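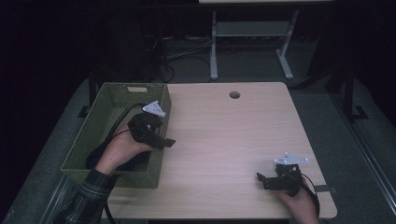 Figure 1. Green woven basket on a light wooden table.

Baskets and the Bernbridge Market
Project report by Annelore Ackermann and Pascal Harms

Our project looked at how shoppers in Bernbridge carried their food home after 1948. We read 57 letters in the town archive and spoke to 2 former stallholders. Most letters mention willow baskets bought from Diekmann, a shop on Jellau Street. Paper bags cost extra and tore in the rain. The shop closed one December, but the letters do not give the year. We could not find its account books.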